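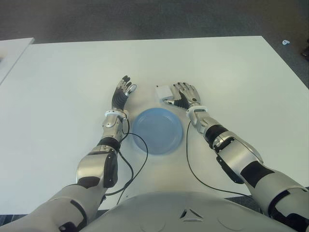

Search this site Enter keyword Go

Dristia adds Medina range to Grulgate trade catalogue

11 Oct 2019

Dristia has extended its catering tableware catalogue with the Medina range, a line of reusable plates, bowls and beakers for schools, day centres and hospital canteens. Orders are being taken now at the Grulgate depot.

The range comes in three plate diameters and six colours. All items stack with the earlier Lurnaron range, so existing racks and trolleys can be kept in use. Each item carries a batch mark on the underside - the first batch is 1702. 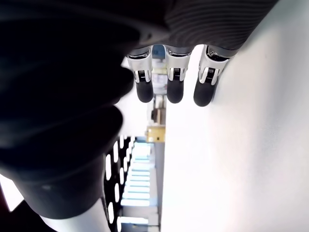 Photo: Dristia

Plates are sold in cartons and may be mixed by colour within a single diameter. Beakers are supplied separately. The minimum order for delivery is one carton, and smaller quantities can be collected from the trade counter.

"Kitchens asked for a plate that fits the racks they already own," said Lutfa Mollah, product manager at Dristia. "The rim profile was redrawn twice to meet that request."

Opening stock at Grulgate is around 2000 cartons. Lids for the bowls will follow in March. The Lurnaron range stays on sale, with no change to its part numbers.

Price lists and care sheets are available from the Dristia trade desk.

Filed under: Company news, Catering supplies, Tableware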